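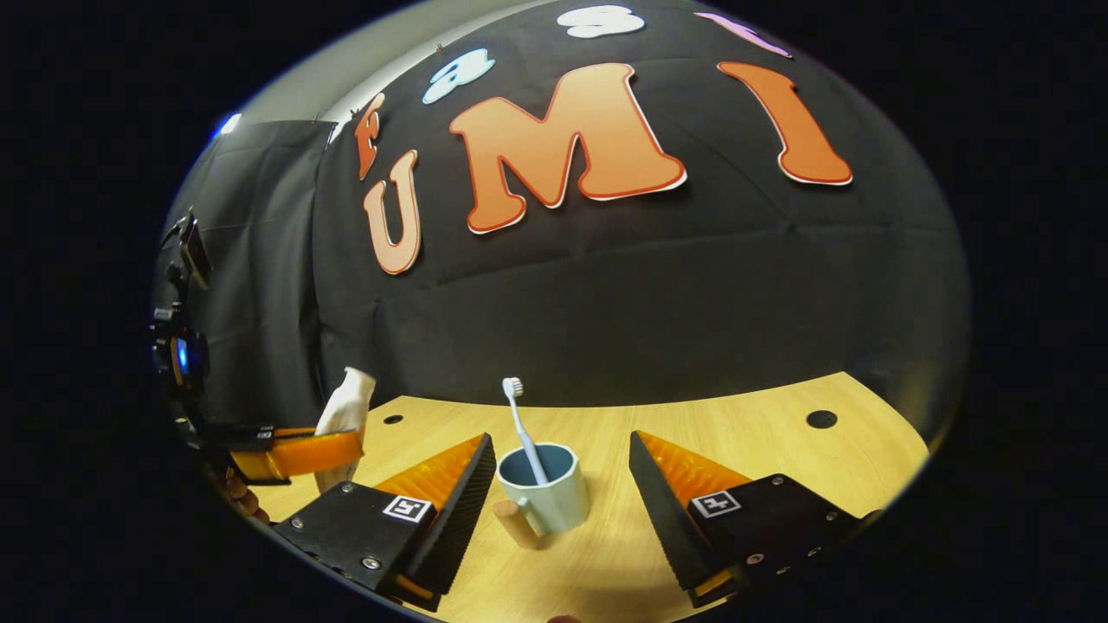

Agathe Barbier asked on reading the previous entry whether a toothbrush ought to stand in a drinking vessel at all, and whether the handle of the mug should face the user or the wall. Both points are noted and are taken up in this entry.

8 Sep 2025. Washstand items, Skostanstead workshop.

Present arrangement: one toothbrush in the mint-green mug with the short wooden handle, on the wooden table in front of the black lettered cloth. The brush leans and does not stand upright. The faceted outside of the mug gives a firm hold. The inside is slate blue, and any toothpaste residue will show on it plainly.

On the first question, the mug is to be kept for the brush alone and is not to go back to the tea shelf. It has been entered in the Akden list under washstand items. On the second, the handle is to face left when the mug is set down. Colleagues who prefer it otherwise are asked to write their reasons here before altering it.

Care of the wooden handle remains unsettled. The note from Gistemitz advises against soaking; the sheet kept by Lý allows 2 minutes in warm water. Until the two are reconciled, the mug is to be rinsed by hand and dried with a cloth, handle included. The oil applied in January lasted almost 90 days on the trial piece.

Outstanding: a taller mug for comparison, the diameter of the present one, and a decision on the 12 spare brushes in the lower drawer. The drawer label is also out of date.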